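Visit report: Floltex moulding works, Vurnach

The visit took place on 29th March and covered the moulding hall, the tool store, the test room and the packing line. Our guide was Vinh Vương, who runs process control on the day shift. The site makes plastic housewares and play kitchen sets, and moulds to order for other firms.

Material intake

Polypropylene arrives as natural granules in octagonal boxes and is sucked through overhead pipework to the presses. Colour is added at the throat of each machine as masterbatch, dosed by weight. Mint green is run before lavender where the schedule allows. Going the other way means a longer purge, and the purgings can only be reground into black. 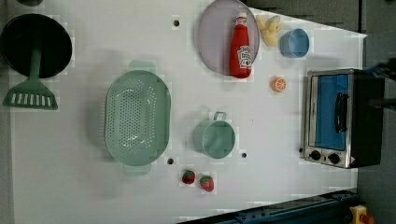 Play kitchen pieces, with the perforated colander in mint green.

Moulding hall

Perforated parts are the slowest to set up. Each hole is formed by a pin in the moving half of the tool, and the melt has to split and rejoin round every pin, leaving a weld line behind it. If the melt is too cold the weld lines turn brittle; if it is too hot the holes flash over and have to be trimmed by hand. The press we watched was on its 569th shot since the last tool clean. Cycle time is limited by cooling in the handles, where the wall is thickest.

We asked about warpage on flat parts. The works gates them at the centre and holds pressure until the gate freezes. Parts then stand on a flat rack before anyone measures them, as readings taken straight from the press are of little use.

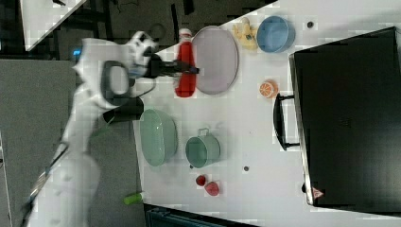 Bottles are a different process and are made in a separate bay. A tube of soft plastic is extruded downwards, the mould closes on it and air is blown in from the neck. Wall thickness is controlled by varying the die gap as the tube drops. Caps are injection moulded and fitted afterwards, so a red bottle with a white cap needs two machines and two colours, and the neck finish has to suit both. Vinh Vương showed us a neck gauge and a tray of rejects, nearly all of them oval at the thread.

Tool store

The store holds 57 tools on numbered racking. Each has a card giving shot count, last clean and any repair to the parting line. The oldest we saw, a bowl tool bought from Võ, had been rechromed in February. Water channels are flushed with a descaler before storage and blown dry, and the faces are sprayed with a wax-based protective.
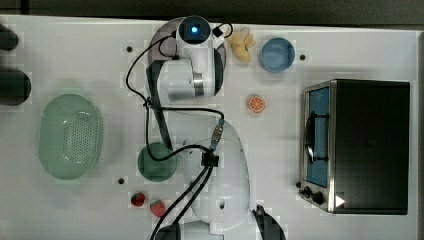
White tabletop, dark grey floor beyond.

Test room

Samples are drawn every two hours. Drop tests are done from bench height on to steel plate, at room temperature and again after a night in the freezer. Small parts for the play range go through a torque test and a pull test. The records are still kept on paper and typed up into Zileck at the end of the shift. The last sheet was number 2617.
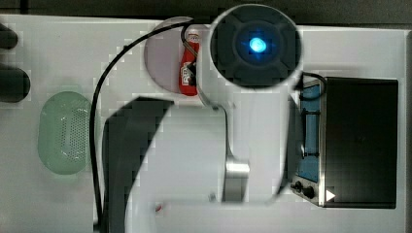 Packing and dispatch

Sets are packed in flat cartons with a card insert. The line check-weighs each carton, and one that is light goes back to be opened. The order going out during our visit was for 1577 cartons. Loading is from a single dock on the north side, with a steep approach that long trailers have to reverse up.

Parking is by the weighbridge, and safety shoes are needed beyond the reception door. The works can lend them in most sizes.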